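Closturum robotics club list
Re: Sock folding, how far have we got?
17 June 2019

Hello all, and thank you for such a cheering message to come home to!

> We've got 20 minutes at the Temusska open evening and I'd love to
> show the sock task if it's anywhere near ready. Is it still dropping
> them? And do we need more recordings before then, or is it a matter
> of leaving the training to run?

More recordings, please, if people can bear it. We're up to 1,047 good ones now, which I'm very proud of, but far too many of them are short dark socks, and it shows. The long pale ones are where it still gets muddled, mostly over which end to take hold of.

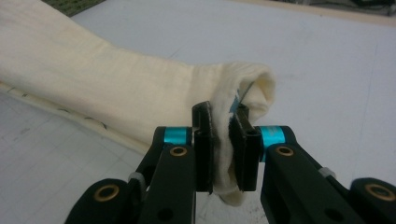

So when you do your turn with the hand gripper, go in slowly, close the pads on the end of the sock and wait a moment before you lift. I know it feels daft standing there holding a sock (my daughter has views on this), but the pause makes the clips so much easier to trim afterwards. Do vary how you lay them out too, slantwise, bunched up, however they land.

Grewal has kindly said we may have the upstairs room for six more evenings in June, and the Mevell arm can stay put between sessions, so no more carrying it down those stairs, hurrah!

As for the open evening, I'd say yes, let's do it, with the towel task ready in case the socks misbehave. Could whoever has the spare charger bring it along next time?

Warmest wishes to you all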